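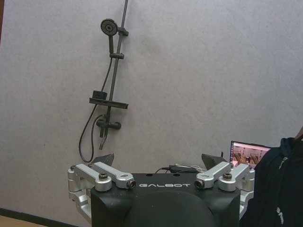

Devberg is a lettering school in Stotgate, and we teach people to draw, paint and space letters that other people have to read. Shop signs, boat names, mailboxes, honor boards, the numbers on a front door — if it has letters on it and somebody has to find it, we love it! Most of our students start out thinking lettering is about having a steady hand. Then we show them a short word in white capitals on matte black, GALBOT for instance, and ask them to look at the gaps. An L next to a B leaves a big open corner, an A leans away from everything, and the T at the end has air under both arms. Half an hour later they're still talking about it, and somebody has usually started sketching on the back of the handout.

Where we came from

The school began 27 years ago as an evening class above a paint store in Ifans. It had one long table, very bad light and a shelf of brushes that everyone shared. The class filled up, then the waiting list filled up, and when the old printing works in Stotgate came up for rent we took the ground floor and moved everything over in borrowed vans. We still have the long table. It has been sanded down more times than is good for it and it wobbles at the window end, but it's the best place in the building to lay out a big job.

What we teach

Our main course is Foundation Lettering, which runs from September through to the summer. You begin with pencil and a flat brush and spend the first weeks on plain capitals. We know that sounds dull. It's the part former students write to us about years later! After that come lowercase, numerals, layout, color, gilding on glass and a final project of your own.

We also run short courses, and these are a great way to try us out:

Brush Basics: a weekend of strokes, paint mixing and brush care
Letters at a Distance: signs that have to be read from a moving car or across a parking lot
Light on Dark: pale lettering on black and deep colors
Glass and Gold: 2 days of gilding, with all the materials included
Family Lettering: for kids and the grown-ups who come with them
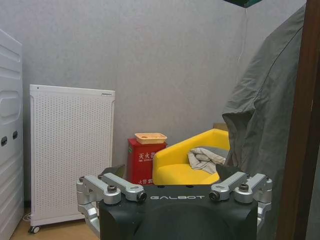
White capitals with open spacing on a matte finish.

Light on Dark has turned into our most popular short course, and we think we know why. White letters on a black ground look heavier than the same letters the other way around, so everything you've learned about stroke weight has to be adjusted by eye. The finish matters too. A glossy panel throws back the sky and the street and anyone walking by, and a matte one stays quiet and lets the word do the talking. Students paint the same word on both, carry the panels out to the yard and walk backward until they can't read them. It's a simple test and we never get tired of watching it.

The Braltier alphabet

Visitors ask about the big painted board in our entrance hall. That's Braltier, our house alphabet, a sturdy set of capitals with slightly flared ends. It was first drawn for a feed merchant's wall and has been repainted, corrected and argued over ever since. Every Foundation student redraws one letter of it and signs the back. The R is in great shape these days. The S still needs work, and if you have strong feelings about the letter S we'd be very happy to meet you.

The library

Upstairs we keep 205 sample books, along with drawers of old stencils, price cards and enamel house numbers. You don't have to be enrolled to use it. Just call first so we can clear a table, and please leave wet brushes downstairs.

Visiting and joining

No experience is needed for any of our courses, and you don't need nice handwriting either (some of our best sign painters write grocery lists only they can read). Brushes and paint are provided for the first class. Wear something you don't mind getting enamel on — it does not wash out. The entrance is on the yard side, through the green door with the hand-painted OPEN sign, and there's parking behind the building.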